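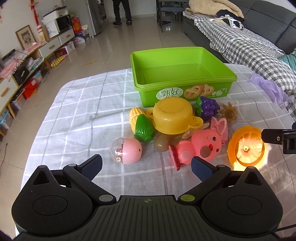 4. Setting up the dehumidifier in the playroom

This section replaces the leaflet that came in the box with the Cornik. The leaflet says the unit is "ready in moments," and it may be, if all you want is a light on the front. Getting it to hold a steady level in a room where kids play takes most of a day.

Before you start

You need the unit, the drain hose, a bucket, and a separate humidity gauge. We use a cheap Moradi gauge. Don't skip it. The number on the front of the unit is read a hand's width from its own fan, and I have yet to see it agree with anything else in the house.

1. Stand the unit upright and leave it unplugged for 24 hours. The leaflet says two hours is enough. That may be fine if it came off the truck upright, but you have no way of knowing how it was carried.

2. Pull the tape off the bucket float. There are two strips, and the second one is under the handle. If you leave it on, the unit will report a full bucket forever.

3. Place the unit at least 12 inches from any wall or curtain. The drawing on the carton shows it pushed neatly into a corner. Ignore the drawing.

4. Plug it straight into the wall. No power strips and no extension cords.

5. Put the gauge on a shelf across the room, out of the sun, and write down what it says.

6. Set the target to 50 and the fan to high. Close the door and windows.

7. Check the gauge again at 9 in the evening and once more the next morning. If it hasn't moved at all, go to 4.3 before you call anyone.

Note: In March our gauge started at 66 percent. The display on the unit said 51 and it tried to shut itself off. Farzad Dehghan, who wrote the first version of this guide, trusted the display and spent a week wondering why the windows were still fogged.

Caution: Empty the bucket with the unit switched off. The water is not clean, whatever the word "pure" on the carton suggests. Don't use it for drinking, for pets, or for rinsing toys.

4.1 Auto mode

The maker says Auto "learns your room." What it does here is run on low until the display hits its target, then stop. We saw no sign of learning over 22 days. Use the manual setting. If you want to test Auto for yourself, write down the gauge reading at the same time each morning and compare.

4.2 Cloth and soft things

Fabric holds damp longer than air does, so a good reading on the gauge doesn't mean the rug is dry. Feel the underside. Wash tablecloths and play mats as usual and dry them fully before they come back into the room. Hanging wet laundry next to the unit works, but it fills the bucket fast and the gauge will be useless until the next day.

Scented pads (the Vasum ones are sold right beside the unit) do nothing about moisture. They cover the smell, and the smell is the only free warning you get.

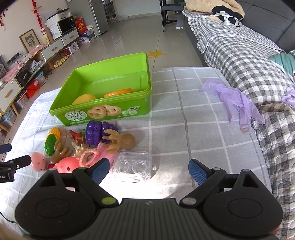
4.3 If the reading won't drop

1. Check that the door is really shut. Ours swings open a little — it looks closed from the hall.

2. Take out the filter and hold it up to a window. If you can't see daylight through it, vacuum it.

3. Look at the hose. It must run downhill the whole way, with no loop on the floor.

4. Feel the air coming out at the top. It should be a bit warmer than the room.

5. Swap the gauge for another one, in case the gauge is the thing that's wrong. Welington Moura keeps the spare.

If none of this helps, call the store. They will offer you the Fundero extended plan. Read the page on worn parts before you say yes: the filter, hose and float are all left out.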